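Velden Community Kitchen: Spring Safety Walkthrough
April 16, 2025
Checked by: Marlene Steinbach

What a good round this was! Velden has come a long way from the list we had in November, and I had fun ticking these off.

1. Exits and hallway clear: OK. The coat rack has finally moved to the other wall.
2. Work surfaces clean, no cracks or chips: OK
3. Utensils and cookware stored off the floor: OK
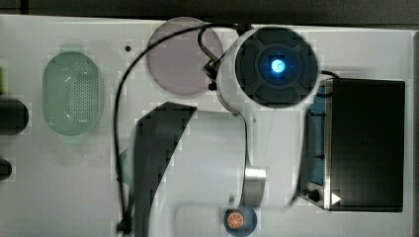
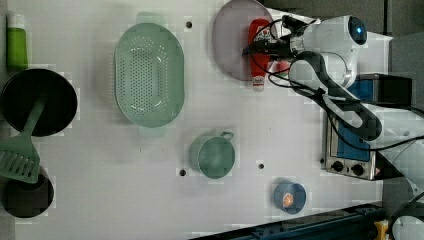 White tabletops are so easy to check for leftover crumbs and stains, and I'd love to see more of them.

Petek asked whether item 3 covers the lower shelf in the pantry too, and added that the flour bins there sit so low that a mop bumps them every time. Good catch! Yes, it does. I've changed the pantry to "fix by next round" and we'll raise that shelf.

4. Fire extinguisher by the stove: OK. Gauge in the green, tag readable, pin in place.
5. Fire blanket: OK, but the hook is loose. Two longer screws will do it.
6. Fridge at or below 40 degrees: OK. It read 38 on both shelves (hooray for the new door seal!).
7. Dishwasher hose and drain: OK, no drips under the sink.
8. Outlets near water on GFCI: tested with the button, all tripped and reset. The one behind the kettle is stiff, so press hard.
9. First aid kit: NEEDS WORK. Burn gel is out of date and the blue bandages are down to the last strip. Order no. 1188 is in with Gotov.
10. Floor mats flat: OK, except the curled corner by the back door. Tape is on it for now.
11. Hand soap and paper towels at both sinks: OK

Spending limit for repairs this round is $200, and the shelf brackets, screws and burn gel fit inside it nicely. Nirnden gets the same checklist next, so please leave the clipboard in the office.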